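Tralora Hullmont Owners' FAQ
Questions we hear most about the new Tralora sedan
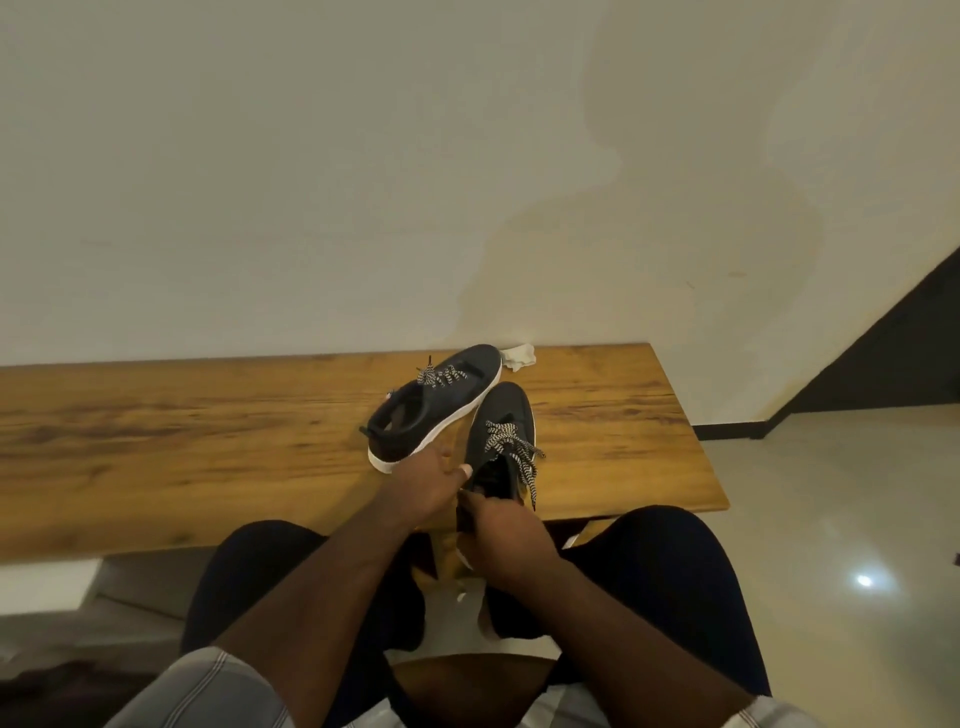
Thanks so much for stopping by! We get a good many letters about the Hullmont, and we've tried to answer the usual ones here in plain words.

When can I order one?
Orders open on 1st October at every Tralora dealer. If your nearest dealer is Ramanauskas Motors, you can also put your name down by phone, and they'll call you back to go over colors and trim (do have a second color in mind, as the dark green is going fast).

How long will I wait for my car?
Most buyers should plan on roughly 7 weeks. Cars with the bigger engine come from the Tititz plant and can take a little longer, so please ask before you sell your old one!

Is there a deposit?
Yes, and you'll get it back in full if you cancel before your car is built. After that the dealer keeps a part of it, and the order form spells out how much.

How many are being made this year?
The first run is 3189 cars, in 2 trim levels. We'd love to build more, and we're talking with the plant about next spring.

Which dealers can service it?
There are 67 service shops on our list so far. Any of them can do the regular work, oil and brakes and so on, wherever you happened to buy the car.

Can I trade in my old car?
You sure can, whatever the make. Bring the title, both keys if you still have them, and any service records you've kept in the glove box all these years.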